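Glass Drinks Dispensers and Jars: Your Questions

Since the Pilard café put out its self-serve water table we've had a steady trickle of questions about the glassware, and we love getting them! Most come from people who want to do the same thing at home, for a party or just for the kitchen worktop. Miyuki Ikeda and Emiko Kubo look after our drinks table between them, and the answers below are mostly theirs.
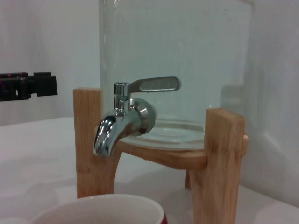
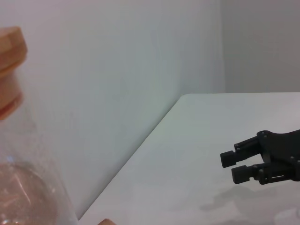 Glass and pale wood on the drinks side at Pilard.

Why glass and not plastic?

We tried both. Plastic is lighter and it survives being knocked over, so if you're taking drinks to a beach or a school sports day, please use plastic and enjoy yourself. Indoors we much prefer glass. It doesn't hold on to yesterday's cucumber, it doesn't go cloudy after a few months of washing up, and cold water looks lovely in it. Even plain tap water gets people coming over for a second glass.

What size should I buy?

Smaller than you think! A full dispenser is heavy, and you'll have to get it from the sink to the table somehow. For a household of four, something in the region of a big mixing bowl's worth is plenty. For a party, two medium dispensers beat one giant one every time, as you can refill one while people are using the other (and put something different in each).

How do I carry it once it's full?

Don't. Put the empty dispenser on its stand where you want it, check the tap is closed, then fill it from a jug. Emiko uses a two-litre jug and makes several trips. It feels slow the first time and then you stop noticing.

Do I need a stand?

If the tap is near the bottom, yes, or something that does the same job. You need enough room under the spout to get a glass in without tilting it. Before we had proper stands we used an upturned cake tin, which worked perfectly well but did slide a bit. If you're making do, go for something wide and flat with a bit of grip. A damp tea towel folded underneath helps.

Measure your tallest glass before buying a stand. We forgot, and spent a whole August pouring into short tumblers.

How do I look after a wooden stand?

Wipe it with a barely damp cloth and dry it straight away. Never leave it soaking, and keep it out of the dishwasher. The place that suffers is wherever the drips land, so keep a saucer or a folded cloth under the spout. If the wood starts to feel rough or dry, rub in a little food-safe oil, leave it overnight and buff off what's left. Twice a year is enough for ours.

My tap drips. Is it broken?

Probably not! Nearly every dripping tap we've been asked about has had one of two things wrong with it. Either the nut on the inside has worked loose, or the washer is sitting crooked. Empty the dispenser, hold the tap still from the outside and tighten the nut by hand from the inside. Hand tight is tight enough. Please don't go at it with a spanner, you can crack the glass.

If that doesn't do it, take the whole tap off and look at the washers. There's normally one on each side of the glass, and they should be soft and flat. A stiff or split one wants replacing. Take the old one with you when you go shopping, they come in more sizes than you'd expect.

Always test with plain water over the sink before you fill it with anything sticky. Leave it for ten minutes with a piece of kitchen paper under the tap. If the paper's dry, you're off.

Which way should the handle go?

Taps differ, so try yours before guests arrive. On some you lift, on some you push down, and a few have a position where the tap stays open by itself, which is brilliant for filling a row of jugs and less brilliant when a four-year-old finds it. A small card saying "lift" or "press" saves a lot of puzzled faces.

How do I clean inside the tap?

Run warm soapy water through it, then clean water, every time you empty the dispenser. Once a week we take the tap right off and go through it with one of those skinny brushes sold for drinking straws. Miyuki says that if you only buy one thing after reading this page, make it the straw brush. You'd be amazed what a bit of lemon pulp can get up to in there.

For chalky marks on a shiny tap, wrap a cloth dipped in white vinegar round it for a few minutes, then rinse and dry well. Don't leave it on for hours, it can dull the finish.

There are tiny bubbles clinging to the inside of the glass. Is the water all right?

Yes, quite normal. Fresh cold tap water has air in it, and as it warms up to room temperature the air comes out and sits on the glass as little bubbles. Give it a stir with a long spoon and a lot of them will go. We rather like them.

How long can water stand out?

We change plain water every morning and again after lunch if it's warm. With fruit or herbs in it, four hours at room temperature is our limit, then it all goes and we start again. Mint is the first to look tired. Orange slices last longest, but take the peel off if you don't want a bitter edge.

Can I put hot drinks in it?

Not unless the maker says so in writing. Thick glass and sudden heat don't get on. Mulled apple juice is gorgeous, but it belongs in a pan on the hob with a ladle.

What about fizzy drinks?

You can, but they go flat fast. We put cordial and water in the dispenser, and keep a cold bottle of fizzy water beside it so people can top up their own. Everybody's happy and nothing's wasted.

What do you keep in the jars with wooden lids?

All sorts: tea bags, sugar lumps, dried orange slices, little biscuits when we can be trusted with them. Anything dry is good. We wouldn't keep anything wet or oily under a wooden lid, as the wood takes up both the moisture and the smell.

The wooden lid has got stuck. Help!

Wood swells a little in a steamy kitchen. Move the jar somewhere cool and dry for a day, then twist the lid gently as you lift. Don't lever it with a knife. If it keeps happening, the jar is living too near the kettle (ours was). Should the lid have a seal round it, take that off now and then, wash it, and let it dry completely before putting it back.

And if it's too loose?

Check the seal first, if there is one. They stretch, and some makers sell spares. A loose lid is fine for things you get through in a few days, like sugar lumps, but biscuits will go soft on you.

How do I get the smell of coffee out of a jar?

Wash it, dry it, put in a couple of spoonfuls of bicarbonate of soda and leave it for two days with the lid on. That sorts the lid out at the same time. Tip out, wipe, rinse the glass only. Sunshine on a windowsill is good too, if you have any.

Where should the table go?

Out of direct sun, near a wall, and not in the doorway! People gather round drinks, so leave space on at least two sides. We like a pale, plain table with very little on it. Glass shows up nicely, spills are easy to spot, and there's room for people to put things down. Leave more empty space than feels sensible, it fills up with phones and half-finished glasses in no time.

Can I borrow your dispensers for an event?

Yes, please do! We lend to local groups in Komley for parties, fêtes and meetings. Ask at the counter or leave a note for Emiko. We only ask that everything comes back clean and fully dry, with the tap still attached. Pack the glass upright in a box with towels round it, and carry the stand separately.

Do you run anything on this for beginners?

We do a short session on infused waters and cordials a few times a year, with lots of tasting. The next one will go up on the board by the till. Bring a jar with a lid and you can take some home. Rhubarb and ginger is the current favourite, though Miyuki is working on a plum one that might well knock it off the top.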